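About Jallix

We test what kitchenware sellers say about their products, and we started because we had stopped believing most of it.
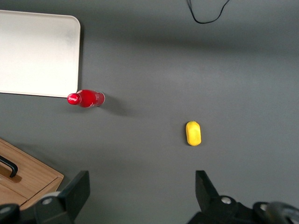 "Lasts a lifetime" was the first claim we looked into. Whose lifetime? The packaging never said, and when we wrote to 7 sellers to ask, 2 wrote back. One sent a coupon.

Jallix has been at it ever since. We buy things at the regular price from regular stores, use them the way people use them at home, and write down what happens. So far we have published 2,159 reviews. Plenty of them are dull, and we are fine with that. A cutting board that does its job doesn't need four paragraphs of praise.

How we make money

You should ask this of every review site. Ours sells a yearly membership for $149, mostly to small stores and cooking schools that want the full test notes. The reviews themselves are free to read. We take no ads and no free samples, and we don't earn anything when you click through to a store – there are no store links to click.

Where we work

Our office is on the second floor of the old Tkachenko building in Urdale, above a shoe repair shop. The dishwasher tests run overnight. The neighbors have been patient.

What we don't trust

Star ratings, for a start, so we don't give any. "Chef approved" is another one, at least until somebody names the chef. We are also wary of our own first impressions, and every review gets a second look after six months. Some have been turned around completely. The old version stays up with the new one so you can see where we got it wrong.

The Kullametti list

Each December we publish the claims we could not get anyone to back up. It is our most read page, and it gets longer every year.

Think we've missed something? Write to us. Bring receipts if you have them.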